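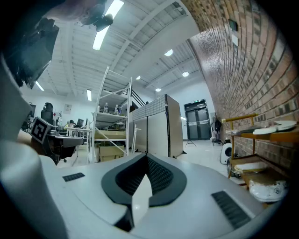

Page 20

Section 2. Setting up the hand-held gripper

For members of the Landura robotics club. Read the whole section before picking up a gripper for the first time. The gripper body is white, with a black V-shaped mount in the middle and a square black-and-white marker near the base of the finger.

2.1 Before you start

1. Sign the gripper out on the sheet kept by Pao-chu Fung.
2. Turn on all the ceiling lights in the workshop.
3. Check that both fingers open and close without sticking.
4. Wipe the marker with a dry cloth. Do not use spray cleaner.

Note: If a marker is creased or lifting at a corner, swap it for a new one from the Mok drawer. Print spares at full size, never "fit to page".

2.2 Starting a recording

1. Hold the gripper still and press the start button once.
2. Open the fingers fully, close them fully, then open them again.
3. Walk slowly to your task position.
4. Carry out the task once from start to finish. Put the object down before you stop.
5. Press the button again and write the run number in the log.

Caution: Keep hair, lanyards and loose sleeves clear of the fingers. Do not rest the gripper on its marker side.

Caution: Stay clear of the double door at the end of the room. It is a fire exit.

2.3 After the session

Copy your runs to the Ivitz folder and check the file count against the log. Each team may store 400 runs; ask Thaddäus Imhof before going over. Charge the battery if it reads below 78 per cent.

Faults go to Siu-fong Lo. Leave the gripper switched off with a note attached until it has been looked at.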